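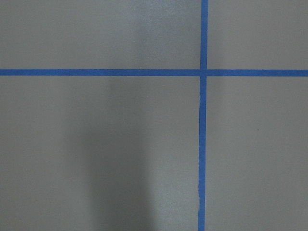
Admasu Robotics Club | Teaching Desk

Taping and using the grid for hand-guided demos

Use this page when you are recording pick-and-place demos on the gray surface. The blue tape tells you where to put the part at the start of each demo. It is painter's tape, laid by hand, so treat the lines as a guide for placing parts and don't measure from them.

Before you start

Book the arm on the Itero sheet. Check that the tape is flat. If a strip has a nick or a lifted spot, press it down. Replace it if the gripper could catch on it. Wipe off any dust.

Open the wrist view and move the arm over a crossing. You want to see both strips and bare surface on every side. Shadows in the view are fine as long as you can still make out the tape.

Recording

1. Put the part in the first square on your list, clear of the tape.
2. Send the arm to its home pose and switch to free-drive.
3. Start the recording, then guide the arm by the upper link. Keep your fingers out of the wrist view.
4. Lower the gripper straight down, close it, pause for a second, and lift.
5. Carry the part to the tray, open the gripper, and stop the recording.
6. Move to the next square and turn the part a little before you set it down.

We ask for 50 demos per part. If you bump the arm or have to grab twice, delete that one and record it again. Stop after 40 minutes and let someone else take over, as tired hands make jerky paths.

If you are driving with the hand controller, the steps are the same except that you skip free-drive. Set the speed to 27 percent first.

Save everything to the Flunddale folder under your own name. Questions about the arm go to Kidus Ejigu, and questions about files go to Chaltu Araya.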